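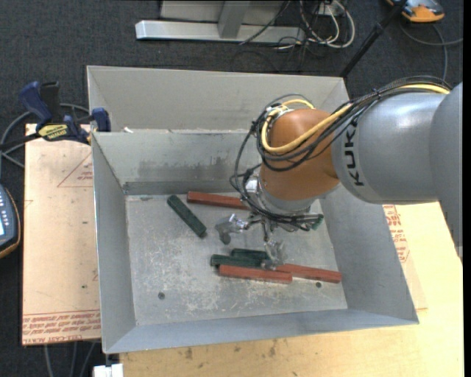

Review: The Telteo Bin Picking Block Set, After a Semester With Our Robotics Club

I advise a student robotics club at a two-year college, and every spring I promise myself I will write up the things we bought, so the next club doesn't have to guess the way we did. Well, the semester is over, my desk is mostly clean, and I finally have a free evening, so let's talk about blocks!

The Telteo set is sold as a starter kit for bin picking. You get a box of long rectangular blocks in red and green, two bags of spare end caps (which we never opened), and a thin booklet of exercises. We ordered ours through Fatwood, who were pleasant on the phone and slow with the shipping, and it reached us in March, a good two weeks after I had told the students it would.

How we used it

Our club enters the Claltunley student challenge, where the arm has to take mixed blocks out of a metal bin and sort them by color. We work with a KUKA arm and a jointed metal gripper, and we put six blocks in the bin at a time, three of each color. That sounds like an easy job, and with the blocks spread out it is a pretty easy job. But let a few of them bunch up, with a red one lying partly over a green one, and suddenly you have a room full of very quiet students staring at a screen.

The booklet has 20 exercises and they build up nicely. The early ones have you place a single block by hand and pick it up from different angles. Later on you tip a handful in and take whatever you get. My favorite is number 7, where you have to work out which block to lift first so that the others stay put. We spent two whole meetings on that one and I would happily have spent a third. There was an argument about whether to go for the block on top or the one sitting off by itself, and I stayed out of it as long as I could stand to (I was on the side of the loner, for the record).

What I liked

The shape is the best thing about the kit. A long block makes the students think about direction as well as position. If the fingers come down turned the wrong way, you find out right away. We had practiced on cubes the year before, and I think the cubes let us get away with a lot of lazy habits.

The colors are good too. The red is a brick sort of red and the green is on the dark side, and against a dull gray bin our students could tell them apart from across the room, even the one who swears he can't see anything without his glasses. The vision code had a harder time with the green on cloudy afternoons, so plan on spending some time with your lighting.

They also hold up. We dropped them, squeezed them, and once sent one skidding across the carpet, and they all still go in the bin.

What I liked less

You don't get a bin! I suppose it says so on the website, but I missed it, and I would bet other people will too. We used our own metal ones with sloping walls, and those walls gave us more trouble than anything in the booklet. A block that ends up with its far end close to the wall is a real pain, because the gripper needs room on that side and there isn't any. The booklet has one short paragraph on this. I would have liked a whole chapter.

I would also warn you to clamp things down before you start. There's a bar clamp at the back corner of our front bin now, and I wish we had begun the year that way.

Finally, the price. We looked at the Marinescu set as well, which costs less and comes with more pieces, but they are all short and all one color, so it wouldn't have done for the sorting task. If your club only wants to practice picking things up and putting them down, I'd save the money and go with that one.

Would I buy it again?

Yes, I would, and I've already asked for a second box so that two teams can practice on the same night. Four stars out of five from me. If the people at Telteo ever add a few blocks in a third color and a longer section on walls and corners, I'll come back and give them the other one.

Posted 6/17/20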